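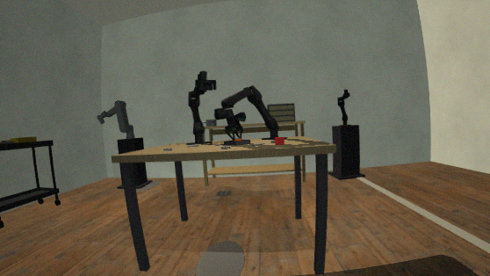

What should a robot arm do when its controller comes back after a reset and the last target it was given is out of date?
It should hold the position it measures at that moment and ignore the old target until a new one arrives.

Our controller did something else, and it went on doing it for longer than I like to admit. These are my notes on the fault, mostly for people who run the same controller binary in simulation and on hardware.

The setup is called Ludska. It is a simulated cell with two arms on one table, used to test pick and place sequences before they go to the lab. The motion controller is Kütt, which we maintain ourselves. Kütt does not know if it is talking to a simulator or to real drives, and that was a design decision: same code, same timing, same faults. Logging goes through Grultine, which stores commanded and measured joint positions for every control tick.

On 20th July, Rajitha Karunaratne was going through the overnight batch and flagged run 3943. The task had been marked as passed. The trace for the left arm, which had no work to do in that run, showed a commanded shoulder step of 90 degrees in a single tick right after the reset. The simulated joint then chased the command at its torque limit for around 35 milliseconds before the idle behavior took over and brought it back. Nothing was touched, no contact was reported, and the task score only looks at the final position of the objects. So the run passed.

My first assumption was a logging error. Grultine has had problems with the first sample after a reset, where it would write a zero in place of a missing value, and a zero in the wrong column looks a lot like a large step. I lost most of a day on that. What ruled it out was the measured velocity. A logging error in the command column would not make the joint move, and the joint had moved.

The reset sequence, simplified, looks like this:

1. The simulator pauses.
2. Joint positions are written to the start pose.
3. Objects are put back in their start positions.
4. Kütt gets a reset message and clears its trajectory queue.
5. The simulator resumes.

Step 4 is where it goes wrong. Clearing the trajectory queue does not clear the interpolator. The interpolator sits below the queue and keeps the last setpoint it sent out. Under normal conditions this is harmless, as the next trajectory starts from the measured position and overwrites the setpoint on its first tick. An arm that gets a new trajectory right away never shows the problem. An arm with no trajectory gets the old setpoint on the first tick after the resume, and if it ended the previous run a long way from the start pose, that setpoint is a long way off too.

There is a step limit in Kütt that should have caught this. It compares each new setpoint with the previous setpoint and trips if the difference is too large. The stale setpoint was identical to the previous setpoint. The difference was zero, and the check was satisfied. What had changed was the arm under it. I have read that function many times in reviews and approved it every time.
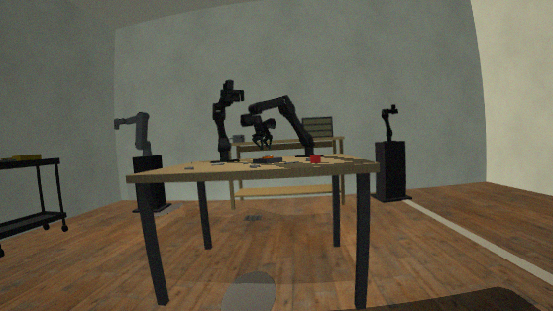 The stale setpoint was easy to reproduce once I stopped using the nightly task. I wrote a test that parks one arm away from its start pose, sends the reset message, and gives that arm nothing to do afterward. The fault appeared on every attempt. I ran it on both sides, and the right arm worried me more. With its elbow high and the open gripper hanging over the middle of the far edge, as it is here, a sudden move on that side starts in space the upright left arm also has a claim to, and a collision checker that only looks at planned trajectories will not object. There is no planned trajectory. The red cube back near the right arm's base is no help as an indicator either, as an arm can misbehave well above the tabletop and leave every object exactly where the scoring function expects it.

Girish Ahuja asked the obvious question in the review, which was whether this could happen on the real cell. The short version is that the same path exists. On hardware nobody writes joint positions directly, so step 2 has no exact equivalent. But the brakes can be released by hand with the drives off, and an arm can be pushed to a new pose during maintenance. If the Kütt process stays alive during that time, the interpolator still holds its setpoint from before. When the drives are enabled again, the first tick sends it.

The drives have their own following-error limit, and it should trip. Geeta Awasthi checked the configured values and found that the limit had been widened on three joints during a tuning session and never set back. With the original values I would expect a trip almost at once. With the widened values I do not know, and I did not want to find out with a person standing at the table. We stopped enabling the lab arms until the fix was in.

The fix has two parts. On reset, and on every transition from disabled to enabled, the interpolator now reads the measured position and uses it as its setpoint. If the measurement is missing or older than one control period, the enable request is refused. Separately, the step limit now compares the new setpoint with the measured position as well as with the previous setpoint. The second part needed some care with thresholds, as normal tracking lag during a fast move is larger than I had remembered, and my first value tripped on perfectly good trajectories.

Changes to the tests:

The batch score now includes a fail condition for any commanded step above the limit on any arm, including arms with no task.
The first ten ticks after a reset are no longer dropped from the velocity statistics. They had been dropped to hide the old Grultine problem.
The parked-arm test runs for each arm, from several parked poses.
The following-error limits are compared with a reference file at startup, and a mismatch blocks enabling.

I also went back through older logs with a filter for the same pattern. It shows up well before run 3943, usually with smaller steps, and always on an arm that was idle in that run. I have not traced it back to the first occurrence. The interpolator was split from the queue during a rewrite last August, and I suspect the fault dates from there, but the logs from that period were thinned out to save disk space.

One item is still open. Pliltia, who use an older branch of Kütt on a single-arm machine, do not have the enable transition in the same place, and the patch does not apply cleanly. Their arm nearly always has a trajectory waiting after a reset, so they may never have seen the symptom. I have sent them the parked-arm test and asked them to run it in simulation first. Until they have a result, the advice is to restart the controller process after any manual move of the arm, before the drives are enabled.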